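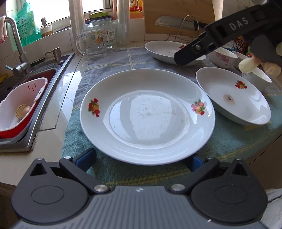
The dish room at Busik, a rental tableware supplier in Pistville, handles 400 place settings in a normal week, more in August. The woman who runs it has sorted returned crockery for 12 years. She asked to be identified by her job, sorting lead.

The fruit-pattern plates are the ones she gets asked about. "The decoration is a decal on top of the glaze," she said. "It wears before the plate does. Scouring powder takes the red out first, then the leaves go dull."

Her sorting starts on a cloth. A tiled counter is hard on a foot ring, she said, and a folded cotton cloth also keeps the plate from skating while the rim is checked. She runs a thumbnail around the edge, then tilts the plate toward a window.

"Gray lines in the middle are usually metal from knives. That comes off. A scratch you can feel stays."

Brown stains get a paste of baking soda and water for 10 minutes, followed by a soft sponge. If a mark remains, the plate goes to the second-grade shelf. Dark specks are tested the same way before anyone calls them a glaze fault.

Bowls are kept apart from plates and nested no more than five high. Printed and plain ones may share a stack if the diameters match.

Busik lists the fruit pattern as item 3517. Replacements came from Lund until the line closed, and Clokar now supplies a plain white plate in the same size. "We don't mix them on one table," she said. "The Clokar rim is flatter and the stack leans."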